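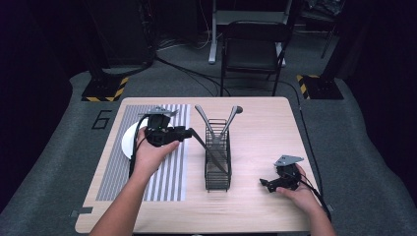 Chapter 6
Setting and Clearing the Table

Key terms: place setting, placemat, flatware, utensil caddy, cover, grain

After studying this chapter, students should be able to set a single cover correctly, select a suitable holder for flatware and serving tools, and leave a dining surface fit for the next person who uses it.

The space that one diner occupies at a table is called a cover. It holds the plate, the flatware, the glass and the napkin, and its limits are most easily marked with a placemat. Placemats with a straight striped pattern are useful in training rooms, as the stripes allow a beginner to line up a fork or knife without measuring.

The table itself is prepared first. At the Givbridge School of Household Management, where the exercises in this book were first taught, students inspect the bare surface before any item is laid. The inspection is made from a low angle and toward the light. Crumbs, rings and smears that are hidden from above will often show against the reflection. Wooden tables are wiped along the grain with a damp cloth and dried at once.

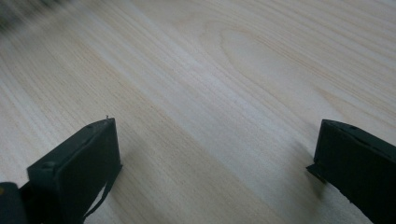 Figure 6.1. Grain lines and reflected light on a pale wooden tabletop.

Once the surface has been passed, the placemat is laid square to the edge nearest the diner. The plate follows, and is placed on the mat in the center of the cover. Forks are set to the left of the plate and knives to the right, with the cutting edge of the knife turned inward. Spoons lie to the right of the knife. In a formal service all pieces are laid before the guests are seated. In a family or cafeteria service, some or all of them may be left in a caddy for diners to take as needed.

A utensil caddy should be tall enough to hold long pieces upright and heavy enough at the base to remain standing when one is drawn out. Wire caddies let air pass on all sides and are simple to wash.
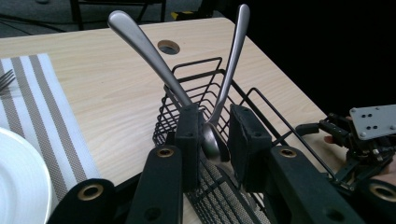
Spoons and tongs are lifted straight up until they clear the rim, and only then moved toward the cover. A piece pulled out at a slant may catch on the wire or tip the caddy. Flatware is held by the handle at all times. The bowl of a spoon and the tines of a fork are not touched with bare fingers.

Clearing is done in the reverse order. Section 6.2, prepared by Temitope Olaniyan, treats it in full.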